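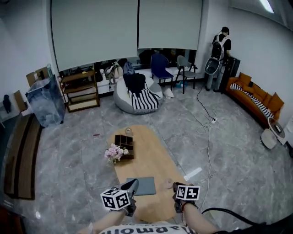

What has the grant paid for so far in the Bendham common room?
Most of the first installment went to seating, the low table and basic household goods, with the remainder held back for floor safety and storage.

This report covers the furnishing and daily upkeep of the common room under the Chala Shared Rooms program. It is submitted by Sosina Negash, project lead, and follows the outline agreed with the program office in January.

Use of the room. The room is open six days a week and is booked for 20 hours of group use in a typical week. Outside those hours it serves as an informal sitting area. Groups are asked to return blankets to the seats and clear the table before leaving. Compliance has been good in the mornings and less consistent in the evenings, when groups tend to overlap.

Furniture. The low table was supplied by Brameo and has proved a sound purchase. Its rounded ends suit a room where people pass on both sides, and the top wipes clean easily. Two delivery dates were missed, and the supplier reduced the final charge by eight percent.
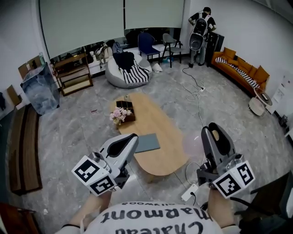

Seating remains the item on which we receive the most comments. Users requested a mix of heights, and the budget line was revised once to allow for this. The bean bag and its striped blanket are in regular demand, while the blue and gray chairs in front of the counter are preferred by older visitors. We do not propose to buy further seats in this period. The counter itself is a concern — bags and other belongings collect there, and we are asking for approval to move part of the storage line toward wall hooks.

Floor and cables. Power is needed in the middle of the room, and cables currently run across the tile. A quotation for floor channels has been received from Bakex and is within the approved limit. We request consent to proceed.

Spending. To date, 70 percent of the installment has been committed. No overspend is expected. Flowers for the table are charged to the small household line, as agreed.

Next steps. Subject to approval, the floor channels will be fitted first and the hooks second. A short user survey will follow, and its results will be attached to the next report.

Last updated: October 10, 2023

Comments (3)

R.T.: Please put the hooks low enough for children.

Evening group: We would leave the room tidier if there were a gap between bookings.

M.: Glad the cables are being dealt with. Will the room be closed during the work?

Contact the project office | © Chala Shared Rooms | Back to top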